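**Handout 3 – Picking up flat objects by the rim**
Robot Manipulation Lab. Instructor: Azadeh Bahrami. Lab assistant: Sepehr Ranjbar.

Read this before your bench slot. It assumes you have finished the camera calibration exercise and can jog the arm in the tool frame.

## 1. Why a plate is awkward

A two-finger gripper wants two opposing faces. A shallow plate lying on a table offers only its rim, and the underside of the rim is close to the surface. One finger has to land inside the raised edge and the other outside it. If the tool is too high, the fingers close on air. If it is too low, the outer fingertip presses on the wood and the arm stops on a force fault.

The approach point is set from the wrist view. The plate will usually not be fully in view at close range, so fit the rim arc to whatever part is visible and do not wait for a full circle.

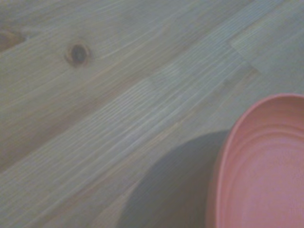
Two things disturb the fit. Dark knots in the pine pass the first threshold and have to be rejected by size. Shadow on the table next to the plate can pull the lower part of the arc outward. The Drirneo script handles knots but not shadow; mask the shadow by hand for now.

## 2. Approach and contact

1. Move to the hover pose.
2. Align the closing direction with the plate radius at the chosen rim point.
3. Descend in the tool frame at the slow setting.
4. Stop on contact or at the height limit, whichever comes first.

Check the cables at the wrist before step 3. A loop that clears the table at hover may not clear it at contact height.

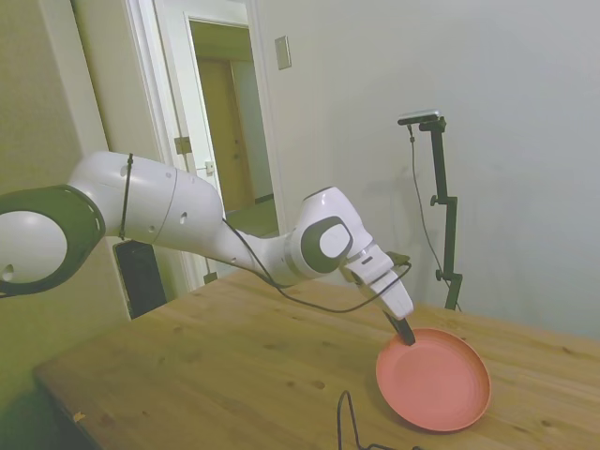
Radial alignment matters more than the exact position along the rim. With the fingers turned off the radius, the plate rotates as they close and the pinch ends up on a corner of the fingertip. Keep the error under 15 degrees. Log the tool pose at contact, before closing – the pose after closing includes any sliding of the plate and is no use for comparing trials.

## 3. Pinch and tilt

Close at low force, then raise the tool by a small step. The near side should come up while the far edge stays on the table. Hold there and read the finger gap. A gap at the fully closed value means the rim was missed or has slipped out.
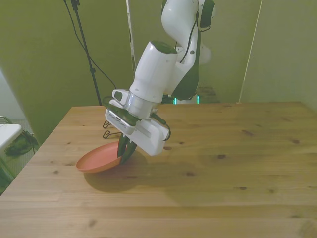
The tilt is a test of the grasp and should be kept separate from the full lift in your state machine. Groups that merged the two states in January could not tell a missed grasp from a late slip in their logs.

In the full lift the weight of the plate acts well away from the fingers, so it tends to droop. Rotate the wrist to compensate, or accept the droop and correct it at placement. State which you chose.

## 4. To hand in

- Contact pose and finger gap for each trial, in the Ellell log format.
- One plot of radial error against finger gap.
- A short note on your shadow mask.

The reference log has 1,688 rows, of which 585 are from the descent state. Filter on state before plotting.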